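4.2 夹爪对比:同一张桌子,三种脾气

本节比较三种末端执行器在相同任务下的表现:Skisulen 两指平行夹爪(下称 S 爪)、Cluvel 自适应夹爪(C 爪),以及我们组里自己打印外壳的 Asora 夹爪(A 爪)。前两种是买来的,附有说明书;第三种附有一份共享文档,最后一次更新停在“待补充”三个字上。我们尽量不让这一差别影响评分。

任务共9类,覆盖抓取、对位放置、插入、翻转以及双臂递接,物体尺寸和表面摩擦的范围见4.1节。每种夹爪使用同一套控制器参数,只改动工具坐标系、末端负载和闭合力上限。这一做法对谁都不完全公平:控制增益最初是配合S爪调出来的,另外两种属于中途搬进来的房客。我们试过为每种夹爪单独整定,结果三位作者给出了三组互不相容的“最优”参数,遂放弃。文献[14]报告过类似情形,措辞比我们克制。

有效试验总计374次。所谓有效,指机械臂没有进入保护性停止,相机没有丢帧,并且操作者事后承认自己按的是正确的按钮。因最后一条被剔除的试验有7次,全部发生在下午四点以后。剔除记录与原始日志一并保存,成功率的计算不包含它们;若将其一律计为失败,三种夹爪的排序不变,只是A爪与C爪的差距略有缩小。

成功的判据由Mogens Kirkegaard与Hafþór Riis分别独立标注。两人的分歧集中在“物体放下了但是歪了”这一类上。Kirkegaard认为歪了就是歪了,Riis认为歪是一个连续量。最终采用的折中办法是规定一个角度阈值,超过即判失败,具体数值写在附录B中,双方都不满意,这在标注工作里通常算是达成了共识。 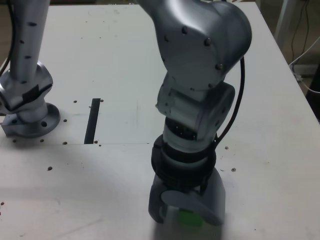 图7 双臂工作台上的夹爪试验。

A爪的设计出发点是接触面的顺应性。平行夹爪对物体姿态的要求很高,稍有偏斜,两指就会先碰到一侧,把物体推走,然后郑重其事地夹住空气。A爪改用弧形指面,希望物体在闭合过程中自行滑入中间位置。代价也很直接:图7里两指之间的亮绿色物体有一部分被灰色的手指挡住了,从上方看,能用来估计姿态的轮廓所剩不多。我们的视觉模块依赖物体边缘,因此夹爪闭合以后,位姿估计的置信度明显下降,控制器只好沿用闭合前的最后一次估计。换句话说,A爪抓得越稳,系统对自己抓着什么就越没有把握。

这一遮挡问题在单纯的抓取任务中几乎不造成损失,在放置与插入任务中则相当昂贵。闭合时物体若在指间转过一个小角度,后续所有动作都会忠实地继承这个误差。S爪的指面平直,物体转动的余地小,而且两侧露出的部分多,抓取后仍可重新估计。C爪居中:它的连杆机构会根据物体形状改变指尖轨迹,对圆柱体很友好,对薄片则表现出一种难以预测的热情,常把薄片竖起来。我们没有设计“把薄片竖起来”这项任务,否则C爪会遥遥领先。

闭合力的设置同样值得一提。三种夹爪的控制接口都提供一个名为“力”的参数,但其含义各不相同。S爪的参数大致对应指尖力;C爪的参数是电机电流的百分比;A爪的参数,根据源代码中的注释,是“一个差不多的数”。我们在指间放置测力传感器,对三者逐一标定,再按实测指尖力统一取值。标定之前,A爪设为57时与S爪设为57时的差别足以决定一只纸杯的命运。标定之后,易变形物体上的成绩趋于接近,说明先前预实验中S爪的优势有相当一部分来自单位,与机械设计无关。我们建议后续比较工作报告实测力,至少应说明参数旁边的那个数字究竟是什么。

双臂递接是最能拉开差距的一类任务。交出方须在接收方闭合之后才松开,两者之间存在一段共同持有的时间。两只刚性较高的S爪在这段时间里会形成闭合运动链,标定误差直接转化为内力,力矩监测随即报警,递接便以双方僵持告终。A爪的顺应性在这里第一次成为无可争议的优点:指面的形变吸收了大部分位置偏差,报警次数显著减少。C爪也能吸收偏差,但形变之后不一定回到原位,接收方拿到的物体姿态有时与计划相去甚远。我们曾尝试让一侧使用S爪、另一侧使用A爪,效果优于任何一种同型组合。由于这一搭配只测试了较少的轮次,表3中以斜体列出,请读者以斜体的心情阅读。

更换夹爪所需的时间通常不出现在论文里,我们认为它应当出现。S爪与C爪的更换主要是机械操作,熟练之后约9分钟可以完成,包括重新写入负载参数。A爪的机械部分同样不慢,麻烦在于换上之后必须重新标定工具中心点,它的打印外壳每次拧紧后的位置都略有出入。Riis为此写了一个自动标定脚本,运行良好,前提是运行者为Riis本人。其他作者运行该脚本时需要修改两处路径,并关闭一个用途不明的安全检查。脚本将在论文录用后公开,那项检查的用途届时也希望能够查明。

线缆是另一项容易被低估的变量。夹爪线缆若在腕部附近留得过短,大角度旋转时会产生拉力,外力估计随之出现偏置,控制器便认为有什么人在轻轻拽它。留得过长,则有缠绕的风险。早期的一批C爪数据受此影响,外力读数随腕关节角度缓慢漂移,我们花了两周检查滤波器,后来Kirkegaard把线缆重新固定了一次,漂移消失。受影响的数据已全部重采,滤波器也保留了修改后的版本,理由是已经改了。

总体结果见表3。S爪在对位放置和插入任务中成功率最高,C爪在圆柱类物体的抓取中领先,A爪在双臂递接和易变形物体上占优,在需要抓取后视觉确认的任务中垫底。任务类别与夹爪之间的交互效应显著,因此我们不报告单一的总平均成功率。预实验阶段的草稿里有过这样一个数字,三种夹爪之间相差极小,据此可以得出“用哪个都行”的结论。凡是亲手换过夹爪的人都不会同意。

需要说明的限制有三点。其一,全部试验在同一个双臂平台上进行,平台本身的重复定位误差未与夹爪误差分离。其二,A爪在九月更换过一次指面材料,更换前后的数据虽经检验未见显著差异,但样本量不足以支持更强的说法。其三,两位标注者都参与了A爪的开发。我们检查了标注中的偏向,发现他们对自己的夹爪比对另外两种更严厉,Kirkegaard尤甚。这一偏差未作校正。

4.3 遮挡条件下的位姿保持

针对上节所述的遮挡问题,我们比较了两种补救方案:在腕部加装一台小型相机,或在闭合前后各采集一次触觉信号,由二者之差推断物体在指间的转动。前者实现简单,但相机支架与A爪的外壳在某些腕部姿态下会发生干涉,具体是哪些姿态,我们是用支架得知的。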